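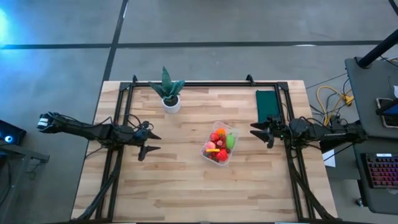
The bench at Clesodden, with both arms reaching in and the fruit out.

By the time Nazareno Fontana got to the workshop, Osvaldo had already bolted down the second rail and was lying on the concrete with a flashlight in his mouth.

"Left one drifts," Osvaldo said around it.

"How much?"

He took the flashlight out. "Enough to miss a banana."

Nazareno hung up his coat. The two of them had rented the corner at Clesodden since November, splitting the cost down the middle, and in that time they had built one frame, taken it apart, and built it again 2 inches wider. The arms came from a man named Gimier who was closing his shop and wanted them gone. He had thrown in a box of cables and no manual.

"Did you change the zero?" Nazareno asked.

"I changed it and changed it back."

"So it's the mount."

"It's not the mount."

It was the mount. They found the bad bolt after an hour, under the left arm where the cable bundle went over the rail. The thread was stripped. Nazareno held the weight of the arm against his shoulder while Osvaldo worked the bolt out with pliers and swore at it in a low, even voice.

Stoyanova came by from the next bay to borrow a hex key and stayed to watch. She touched a leaf of the plant.

"You water this?"

"My wife does," Osvaldo said. "She says the place needs something alive in it."

"She comes here?"

He didn't answer right away. "She used to. She's at her sister's for a while."

Stoyanova took the hex key and left. Nazareno kept his eyes on the bolt hole. He had known Osvaldo Pace for 11 years and this was the first he had heard of the sister.

They put in a new bolt and ran the test at about nine that night. Osvaldo typed the command and stood back from the keyboard. The left arm went out over the wood, slowed, opened, and closed on the banana. It lifted. The right arm came in to meet it, and for a second both of them had hold of the thing, like two people at a door. Then the left let go.

"Again," Nazareno said.

It worked 4 times. On the fifth try the banana dropped and rolled against the white pot.

Osvaldo picked it up and put it back in the container with the strawberries. He pressed his thumb into the soil.

"Dry," he said.

Nazareno went to fill a cup at the sink.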